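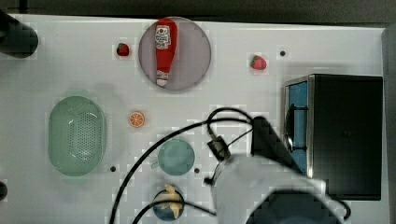

Figure 3. Overhead view of the shared tabletop, with the arm beside the black appliance.

Home · Papers · Student Projects · Archive
Reading time: 6 min

4. Tabletop task and student procedure

The Plemimano exercise forms the second half of the project module at Gadlow. Students work in teams on a single kitchen layout and are assessed on the written task definition as well as on the behaviour of the arm. The layout uses toy food and dishes, chosen for strong colour contrast and for the range of grasps they call for. A bottle laid on a plate, for instance, has to be approached differently from a strawberry resting directly on the table.

4.1 Object placement

Positions are not measured. Each team receives a printed sketch and sets out the objects by eye, which introduces a modest spread between sessions. We had considered taped outlines, as used in the earlier Bretus module, but these gave the segmentation step an artificial cue and were dropped.
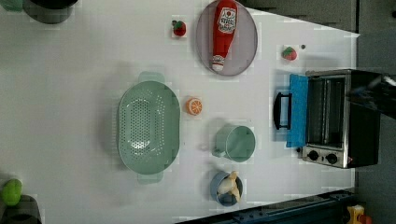 The oven door is treated as a separate variable. In the task sheet it is either open or closed at the start of an episode, and teams must state which condition they assume. Of the 13 task definitions submitted, six left the condition unstated. These were returned for revision before any time on the arm was allotted.

4.2 Views

Teams may use an overhead view, an oblique view or the wrist view, alone or in combination. Images are stored in the orientation in which they arrive, and rotation is left to the students' own code. Several teams lost marks here — a rotated image was passed to a detector with unrotated labels, and the resulting error was put down to poor lighting.

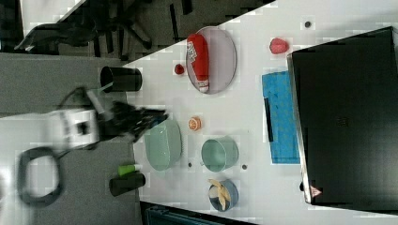 Figure 4. Rotated view of the table, with the gripper reaching towards the pale green bowl.

Motion blur on the arm was left in the data. Teams were free to discard blurred images provided that the rule for doing so was written down in advance.

4.3 Wrist view

The wrist view shows the fingers against the table at close range but loses much of the layout. Bernadette Jacquet, who marked the reports, asked each team to name the objects they could identify from this view alone. Labels assigned from the overhead view and copied across were not accepted.

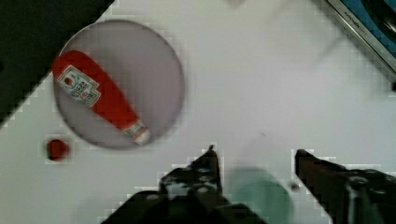

Figure 5. Wrist view. The bottle and plate lie to the upper left of the two gripper fingers.

The Tanguy scoring script was then run on 61 episodes, of which eight were excluded for missing wrist data. Scores for the remainder are given in Section 5, separated by door condition.

Contact the module office · © Gadlow Student Projects · Back to top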